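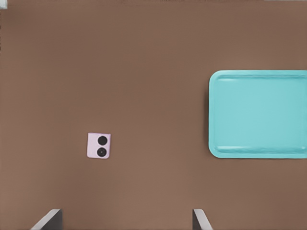

Cell 2, simulated view: pink item on the tabletop, turquoise tray to the right, right gripper open.

Mernoveck Handling Cell 2
Post-fault inspection checklist, with comments
Completed Jul 24, 2025
Status: released for simulation and reduced-speed running only

Reason for inspection

The right arm closed on a pink two-lens item, lifted it, and let go during the move to the tray. The item landed on the table short of the tray edge. The controller did not report a lost part. It finished the move, opened the gripper over the tray and logged the cycle as good. The next cycle started with the item still on the table and the right arm passed over it with very little clearance.

No one was inside the guard. No damage to the arm. The item has a scuff on one corner and has been set aside with the fault tag.

The same pick was rebuilt in the Flikano simulator before anyone put the real cell back in automatic. Items marked SIM were checked there, items marked CELL were checked on the hardware.

Section A. Before entry

A1. Main isolator off and locked. CELL. Pass.

A2. Air supply dumped, gauge at zero. CELL. Pass.
Comment: Gauge glass is dirty. Cleaned.

A3. Stored load in either gripper. CELL. Pass, none.

A4. Guard door switch stops both arms. CELL. Pass.
Comment: Tried from automatic and from teach mode.

A5. Emergency stops, all stations. CELL. Pass with comment.
Comment: The button by the infeed works but has to be twisted hard to reset. Replace at next service in September.

Section B. Gripper, right arm

B1. Fingers tight on carrier. CELL. Fail, corrected.
Comment: Left finger had play at the mounting screw. Screw was not broken and the thread is good. Retightened and marked with paint. This is enough to explain a weak grip but we can't say it was the only cause.

B2. Finger faces clean and free of wear. CELL. Pass.

B3. Fingers open evenly from center. SIM and CELL. Pass after B1.

B4. Full opening clears the item on both sides. SIM. Pass.
Comment: Checked with the item turned slightly, the way the infeed tends to leave it. Square placement was never the problem.

B5. Grip force at setpoint. CELL. Fail, corrected.
Comment: Setpoint was 40 percent. Someone lowered it during the lens scratch trials and it was not put back. Restored to the value on the setup sheet. The setup sheet is now taped inside the cabinet door, where it should have been.

B6. Grip does not bear on the lenses. SIM. Pass.
Comment: Fingers close on the sides of the body. Leave the approach height alone. Going lower gains nothing and brings the fingertips closer to the table.

Section C. Part detection

C1. Grip sensor changes state with item held. CELL. Pass.

C2. Grip sensor changes state when item is pulled out by hand. CELL. Pass with comment.
Comment: The sensor sees the loss. The program does not look. It reads the sensor once after closing and never again before release. This is the fault that matters. A dropped part is a nuisance, but a dropped part recorded as placed puts the arm back into a space it believes is clear.

C3. Program checks for item during transfer. SIM. Fail, corrected.
Comment: Check added every 200 milliseconds from lift to release. Loss of signal now stops the arm and holds position. It does not retry. Please do not add a retry.

C4. Program checks for item directly above tray. SIM. Fail, corrected.

C5. Table check before next cycle starts. SIM. Open.
Comment: Overhead camera can do this but the Ruggiero vision license on this cell covers the pick area only. Until that is sorted the operator looks at the table and confirms on the panel. Slower, and the line lead has been told.

Section D. Tray and table

D1. Tray position matches program. SIM and CELL. Pass.

D2. Tray held against sliding. CELL. Fail, open.
Comment: Tray moves if bumped. It was not out of place when the fault happened. Wekine corner stops are on order.

D3. Transfer path clear of tray rim. SIM. Pass.
Comment: Path raised slightly anyway – the old one passed lower than it needed to on the way in.

D4. Table clear between pick point and tray. CELL. Pass.
Comment: Nothing is to be parked in this stretch. Pens and tape have been found there before.

Section E. Drop test

E1. Simulated loss early in the move. SIM. Pass. Arm stopped and held.

E2. Simulated loss over the tray rim. SIM. Pass. Arm stopped and held.

E3. Real item removed during move. CELL. Not done.
Comment: Not to be done by hand under any circumstances. A release command from the panel will be used, guard closed, reduced speed.

E4. Repeat picks after repair. SIM. Pass.
Comment: 9 consecutive picks with the item at different angles. A simulated pass says the logic is right. It says very little about friction, so E3 still has to be done before full release.

Open items

C5, table check before cycle start. Operator confirmation in place until closed.
D2, tray stops. Fit on arrival, then repeat D1.
E3, real loss test at reduced speed.
A5, infeed button. September service.

Conditions of release

Reduced speed only. Guard closed for every move. Grip force is not to be changed without an entry in the cell log, including for trials. If the cell stops on a lost part, isolate before reaching in, even if the item is close to the door.

Cell 1 runs the same transfer program and has the same gap described in C2. It stays out of automatic until C3 and C4 are loaded there too.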